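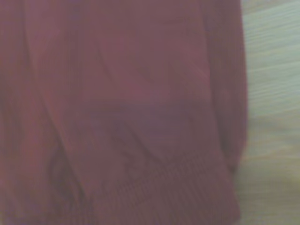

A maroon garment with a ribbed band along its lower portion.

Rultevon, the regional clothing reuse network, has opened its spring collection season with a longer list of accepted items and a new set of sorting guidelines for households. The season begins in April and will run at 42 drop-off points in the Kikel and Puvum districts.

Last year the network received 744 tons of clothing and household textiles from residents. Much of it was fit to be worn again and went to partner stores, shelters and school clothing banks. Items that could not be worn again were passed to processors for use as wiping cloths, padding and insulation.

"Most people want their clothes to go to someone who will use them," said Meenakshi Rao, director of collections at Rultevon. "The choices made at home, before the bag is closed, have a great deal to do with whether that happens. We have tried to write guidelines that a family can follow in one evening."

The new guidelines replace the printed leaflet that residents received with their first collection bags. They divide donations into 3 groups: clothing ready to wear, clothing in need of a small repair, and textiles suitable only for recycling. Each group has its own bag color, and bags may be picked up free of charge at any drop-off point or at the Lill Street service desk.

Under the earlier rules, garments with missing buttons, broken zippers or open seams were treated as recycling. They will now be set aside for the network's repair program, which expanded over the winter and has places for 111 trained menders. Residents are asked to pin or tape loose buttons inside the garment and to leave damaged zippers in place — even a broken zipper helps the mender match the length and color of the new one.

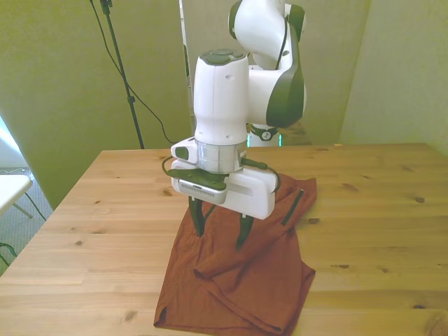 A rust-brown garment on a light pine table, with a gripper lowered onto it.

All donated items should be washed and fully dried before they are bagged. A single damp piece can spread mildew through an entire bag, and affected bags must be discarded. Residents who do not have access to a dryer are encouraged to hold their donation until the items have had a full day on the line.

Shoes are accepted in pairs only and should be tied together by the laces or held with a rubber band. Belts, scarves, hats and handbags may be placed in the ready-to-wear bag. Pillows, mattress covers, carpets and garments stained with paint or oil cannot be accepted at any location. 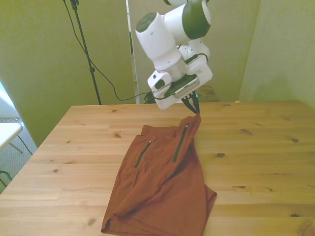 Summer clothing is being accepted from the first day of the season, a change from past years, when it was held back until the warmer months. Partner stores in Puvum had asked for the earlier date so that shelves could be filled before school vacation. Light items also tend to arrive in poor order, and the guidelines ask that they be laid flat and folded once along the center. A pair of shorts left crumpled and partly folded, like the rust-brown pair here, should be smoothed out before it goes into the bag. Drawstrings should be tied in a loose bow, and pockets should be checked and emptied.

Drop-off points will be open from 8 a.m. to 6 p.m. Residents with limited mobility may request a home pickup through the Lill Street service desk, by telephone or in person. Requests made before noon will normally be answered the same day.

Schools, employers and apartment buildings that wish to host a temporary collection bin may apply through the same desk. Hosts are asked to provide a covered space at ground level and to name one contact person. Rultevon supplies the bin, the bags and printed signs, and empties each bin on a schedule agreed with the host.

The full guidelines, a list of drop-off points and the host application form are available at all Rultevon locations. Large-print copies may be requested at the service desk.

About Rultevon
Rultevon collects, sorts and redistributes used clothing and household textiles in the Kikel and Puvum districts. The network works with local stores, shelters and schools and operates a repair program for donated garments.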